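Handout 6 — sorting and stacking with big bricks (ages 2 to 4)
Early Childhood Practice, evening group. Notes typed up fast, sorry for the gaps. Reading for next time is at the bottom.

## Where we left off

Last week: water and sand. This week: hard materials that join. Main thing to take home — a child who is "just tipping the bricks out" is already working. Tipping, raking, picking out, lining up. Building comes later, sometimes months later.

## Terms (you need these for the log)

- **Heaping** — pushing pieces together, no order
- **Lining up** — sides touching, nothing joined
- **Joining** — stud into base, pressed till it holds
- **Matching** — two or more pieces put together by one feature (color, size, shape)
- **Sorting** — ALL the pieces dealt with by one feature. Harder than it sounds. A child who matches two reds and walks off has matched, not sorted. Lots of you mixed these up in the first log.

## Which bricks

Chunky ones only for this age. Stud should be wide enough for a whole hand to grab the brick from the top. The Baysal nursery room uses a mixed tub, 172 pieces, which is far too many to put out at once. Oğuzhan Kocabaş starts with a handful and keeps the tub behind him on the shelf. Top up when asked.

Mostly 2x2 squares to begin. Add a few sloped ones in week two — they stop a tower dead, and you get to watch what the child does about it.

Wivodel trays: fine for sorting, too small for building. Don't use the deep ones, arms get stuck reaching in and everything goes on the floor.

## Setting up

1. Clear table, plain surface. No cloth (it slides, and the bricks go with it).
2. Put the pieces down apart from each other, studs up where you can.
3. Leave one or two nearly touching.
4. Sit at the corner, not opposite.
5. Say nothing for the first 2 minutes. Yes, really.

Then ONE prompt. "Where could this one go?" is good. "Can you find the red?" is a test question, save it.

## Reading a layout

For the log you write down what is on the table when the child stops, before anybody tidies. Keep to position and contact. Tuncay Tuncer's rule for the Inus placement group: if you couldn't draw it from the note, write the note again.

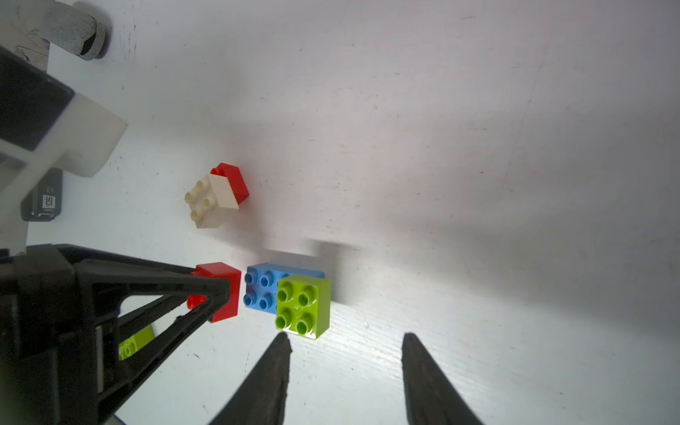 Contact comes first in the note, then color, then guesses (if you must, in brackets). People tend to start with color as it's the loudest thing there. A row like red, light blue, lime green goes down as "three side by side, colors all different," and the cream one with the red close behind it gets its own line: "pair, near each other." Nobody can say from that if the child was matching, and the note shouldn't say so either. If you saw the hands doing it, put it under Actions, seperate box. Layout box is for what's left on the table.

Common slips in the layout box:

- "made a train" — did the child say train? Then quote it. If not, leave it out
- "messy" — tells me nothing
- "sorted by color" when it's one matched pair
- left/right with no viewpoint. Write "from my seat" at the top and be done

## Language to use at the table

Short. next to, behind, on top, under, touching, turn it, push. Color words are fine but one at a time. If the child names a color wrong just use the right word in your next sentence and carry on — no correcting.

For kids with two languages at home, ask the family for their words for *on* and *under* before the session. Worth the five minutes.

## Putting away

Part of the activity, so leave time for it. One basket, not one per color (that turns it into a sorting task when everyone's tired). Wash the bricks at the end of the month, warm soapy water, drain stud side down.

## For next session

- Plimura reader, p. 21 and p. 52 (the two short case notes). Skip the chapter intro
- One observation log, layout box AND actions box filled in
- Bring a question about sloped peices, we'll start with those

Logs in the tray by the door before 6 pm please. Late ones get read but you won't get comments back until the week after.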